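About Statance

We teach robots by showing them. A person puts on a headset, picks up two hand controllers, and moves a robot's arms as if they were their own. The robot remembers what was done, and after enough goes it can start trying the job for itself. We think it's one of the best jobs going!

Statance began with two of us, one borrowed desk and a lot of cold tea. These days we share a building with Enine, who look after the simulation side, and between us we run lessons for robots most days of the year. Nearly all of our early teaching happens in simulated rooms, where a door can be opened 300 times before lunch and never needs a new hinge.

Doors, by the way, are our great love. People open them without a thought (elbow, hip, two fingers and a shopping bag) and it's only when you steer a robot hand towards a round knob that you find out how much is going on. How high do you come in? Do you grip first and then turn, or do you let the fingers settle? Where does the other arm go in the meantime?
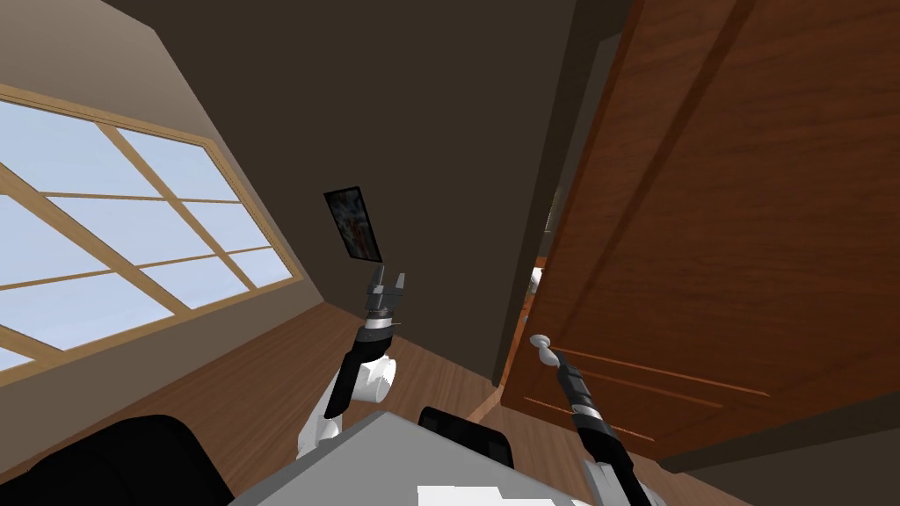 Every one of our teachers has their own way of doing it, and we're glad of that. One comes in low and slow, another likes to go straight for it, and we keep both, as long as the movement is clean. A robot that has only ever seen one style gets stuck very easily. We save the muddles too, with a note next to them, so that whoever trains the model can decide whether they're useful.

By last September our library had grown to 1,996 lessons, spread over two sets we call Daly and Maria. Daly is doors, drawers and cupboards. Maria is everything to do with picking up and putting down, and it is the newer and messier of the two. There are 64 different rooms to work in at the moment, with more being built.

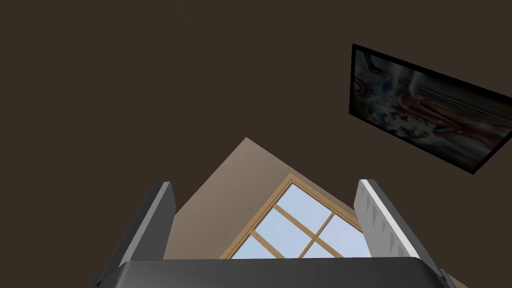 New teachers start with the views. Before anyone touches a handle, they spend a good long while just moving the arms and learning what each camera gives them, and the one that looks out past the fingers is always the favourite. It takes some getting used to! Tilt the wrist and the whole room tilts with it, so you may find yourself looking up at a wide brown ceiling with a three-sided window peeking between the open fingers. We ask people to find something they know, such as the window or a picture in its black frame, and work out from there which way the hand is pointing. After that we move on to reaching, then gripping, then doors.

You don't need a background in robotics to teach with us. Our team has come from kitchens, sewing rooms, classrooms and a boatyard, and patience with small movements counts for a great deal. We also run open afternoons for schools and local groups, where anybody can have a turn on the controllers and try to get a door open. Write to us through the contact page if you'd like to come along.

Page last updated March 20, 2021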